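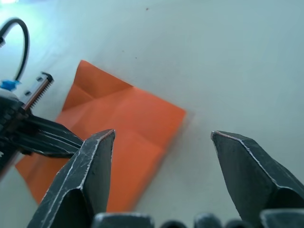 Orange paper with several creases in it. Each crease is a line where the sheet has been bent.

Why does paper remember a fold?

Take a sheet of paper and bend it gently into a curve. Let go and it springs most of the way back to flat. Now fold it over and press hard along the bend. Open it again and a line remains. The line is called a crease.

What paper is made of

Paper is a thin mat of fibres. Most of these come from wood. At a paper mill the wood is broken down into a wet mixture called pulp, which is spread out, pressed and dried. As the water leaves, the fibres stick to each other wherever they cross.

A fibre can bend a little and return to its old shape. Scientists call this elastic bending. If it is bent too far, it stays bent. This is called plastic bending, although there is no plastic in it.

What happens at a crease

When a sheet is folded, the outside of the bend is stretched and the inside is squashed. Some fibres slide past each other. Some buckle, and a few break. The sheet is now weaker along that line, so the next time you push on it, it will usually bend in the same place.

A crease also changes the way a sheet looks. The two sides of it tilt at different angles, so they catch different amounts of light. One side can seem bright and the other dull, even though the whole sheet is the same colour.

Light folds and sharp folds

A soft crease is made with a small amount of pressure. The paper on either side of it tends to lift, and the fold opens by itself when you let go. A sharp crease is made by pressing along the full length of the fold, for example with a fingernail or the edge of a ruler. 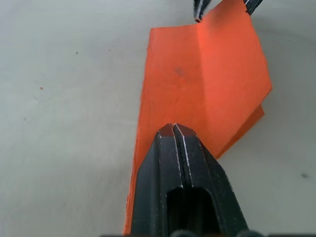 Thickness matters as well. Stiff sheets push back harder than thin ones and need more pressure to stay down. Very thick card may crack on the outside of the bend. For this reason box makers press a groove into the card first. The groove is called a score.

Try it: measuring a fold

You will need 2 sheets of the same paper, a heavy book and a protractor.

1. Fold both sheets in half. Press one crease lightly with a finger.
2. Put the other under the book for 15 minutes.
3. Stand each sheet on its edge and wait until it stops moving.
4. Measure the angle between the two halves.

Write down both angles. Which fold has opened further?

Words to know

Crease: a line left by a fold.
Elastic: able to return to its old shape.
Fibre: a long, thin thread of material.
Score: a groove pressed in before folding.

Text: Nobuhle Naidoo. Checked by Brendan Hayes.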